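Zanodau Reusable Tableware Project
Interim progress report to the Negi Fund, covering the period to the end of February

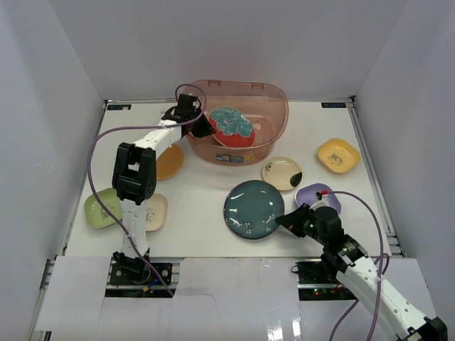 The grant supports the replacement of single-use plates and bowls at community meals in the Zotau district with a shared stock of washable tableware, lent from one store and returned to it. The reporting period covers the second phase of the work plan: purchase of the stock, setup of the wash area, and the first loans to partner kitchens. Phase one (site survey, partner agreements, plumbing) was closed in the previous report and is not repeated except where a cost carried over.

Stock

The purchasing plan called for 400 plates in one size and 200 bowls. All of the bowls and all of the plates have been delivered. Delivery of the plates was split by the supplier, Griltach, and the second part arrived four weeks after the first. No charge was made for the extra delivery.

The plates are melamine. Stoneware was considered in the proposal and dropped after the partner kitchens were consulted, mainly on weight: a full crate of stoneware could not be carried up the stairs at two of the sites by one person. Melamine has its own limits. It can't go in a microwave oven, and prolonged soaking in very hot water dulls the surface. Both points are printed on the card that goes out with every crate.

Breakage and loss to date stand at 51 items, bowls and plates combined. Most of this is loss and very little is breakage. Obaidul Begum compared the return sheets with the loan sheets and found that shortfalls were concentrated in loans where the crate was returned by a different kitchen from the one that borrowed it. The loan form now carries a second signature line for handover between kitchens.

Washing and drying

The proposal assumed a single commercial dishwasher. The electrical supply at the store was found to be inadequate for the model specified, and the quotation for an upgrade exceeded the remaining equipment budget. With the agreement of the Fund's program officer, Corentin Gaillard, the machine was replaced by a three-stage hand-wash line (wash, rinse, sanitize) with air drying on open racks.

The line has been in use since the first loans. Throughput is lower than the machine would have given, but it has been adequate at the current volume of loans. Drying is the slowest step. In cold weather a full load left on the racks in the late afternoon was still damp at 9 a.m. the next day, and crates packed damp developed a smell. A dehumidifier was bought from the contingency line and now runs overnight. Rack spacing was also increased, with some loss of capacity.

Rocío Villanueva wrote the wash procedure and trained the staff who use it. The sanitizer concentration is checked with test strips at the start of each shift and entered in the log. Two entries were missing in the first month of operation; none have been missed since.

Loans

Six partner kitchens signed agreements and five have borrowed. The sixth, at the Zotau sports hall, has postponed its meal program while its floor is repaired and expects to start in the next period. Borrowers collect in person. Requests for delivery have come from three of the kitchens, and a cost estimate is being prepared. Delivery is outside the scope of the present grant and no spending on it is proposed.

Feedback forms were returned by four kitchens. The main complaints were that the crates have no lids and that bowls stack too tightly when wet. Lids have been ordered. The stacking problem has no obvious remedy with the present bowls — a sheet of paper between every few bowls helps, but it adds waste, and the practice has been discouraged.

Finance

Spending is within budget overall. The equipment line is underspent as a result of the change to hand washing, and the staffing line is overspent for the same reason. Asuka Ueda has prepared a request to move funds between the two lines, attached as Annex B. No increase in the total award is requested. The water bill for the store has not yet been received for the full period, so the utilities figure in Annex A is an estimate based on meter readings.

Next period

Work planned for the next period is as follows:

Fit lids to all crates and retire the temporary covers.
Replace lost items once the new loan form has been in use for 2 months.
Open lending to the sixth kitchen.
Complete the delivery cost estimate and send it to the Fund for information.
Carry out the first full stock count.

One risk should be noted. The lease on the store comes up for renewal before the end of the grant, and the landlord has not confirmed terms. Written confirmation has been requested and will be forwarded when received.

Submitted by Hemant Srivastava, project manager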